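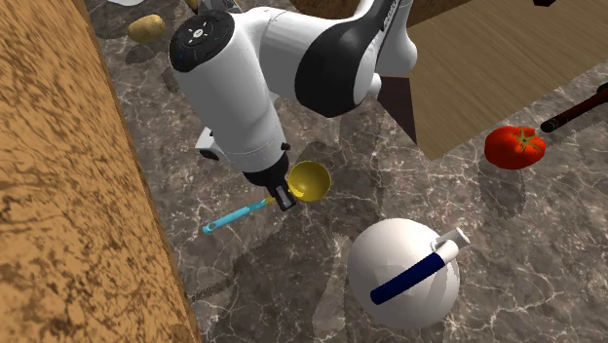

What keeps a kitchen cell accurate once it has been set up? A fixed checking routine, carried out in the same order every time and written down.

Home | Features | Reviews | Back issues | Subscribe

Workshop Practice – Automation

At Allport, Sirkka Pesonen builds each cell twice. The simulated version comes first, with the arm, the worktop and the utensils placed in software. A ladle is awkward to grip: the approach angle decides whether the fingers meet the handle squarely or foul the bowl. She tests 300 starting positions before a program is passed to the real arm.

Gaspard Ferrand looks after the hardware. He re-zeroes the joints every 16 days, starting at the base and finishing at the wrist, then checks nine points on the worktop with a pointed probe. If any point is out, the base bolts are checked before the software is touched. Finger pads are replaced in pairs.

The log for the Bamano cell now runs to 2648 entries. Most are dull. One, from August, records a slow drift at the wrist – traced to a loose collar screw, tightened, and tested again the next morning. The simulated gripper was then remeasured to match.

Contact the editor | Copyright Braritz Publishing | Back to top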